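# Our shopping task, second month

In November I wrote that our club in Nelldale started to prepare for the student competition in Zoltville. Some of you asked how it is going, so I will try to explain it in order, and please excuse my mistakes.

The task has the name "Market Round". The robot gets a short list, goes along the vegetable stand, takes the correct things and puts them in a basket which it must carry by itself. One round has 400 seconds. The full score is 770 points, and you lose many of them if the basket touches the floor. Our first plan was to leave the basket on a small table and bring each vegetable to it. This was safe but very slow, and in the rules I later found a line that I had read wrongly: the basket must be in a gripper when the robot moves between crates.

So now we practice with two arms. One arm takes the handle, the other supports the basket at the side, and when it is time to pick, the second arm lets go and the first one must hold all the weight alone. With an empty basket this is no problem for us. With vegetables inside, the basket begins to turn around the handle, and our program for the picking arm still believes that the basket is where it was before.

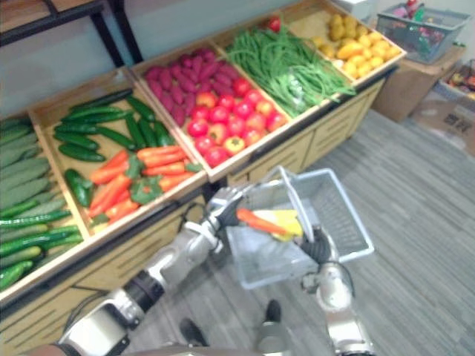 Bustos wrote to me after my last post that we should stop fighting with the turning and measure the basket again before every drop, even if it costs 3 seconds each time. I did not like this advice at first, because our time was already bad. But we tried it for 5 evenings and I must admit that the rounds became calmer. Fewer carrots ended up on the carpet, and we do not lose time with starting again.

The vegetables are fake, so we can use the same ones every evening. The green beans are still the most difficult for me. They are thin and they lie across each other, and when the gripper closes on one bean it often pulls others with it. The rules count every extra bean as a wrong item. For the cucumbers I have a similar worry, as they are packed so densely that the fingers do not have enough space to go between.

We also changed the software for planning the arm movements. The old one we wrote ourselves, and the new one is called Clondar. It is better documented, but I needed many hours to understand how it describes a basket that is held by two grippers. If somebody has done this before, please write me in the comments.

Next I will work on the beans again, and on the moment when the second arm comes back to the basket.

December 2018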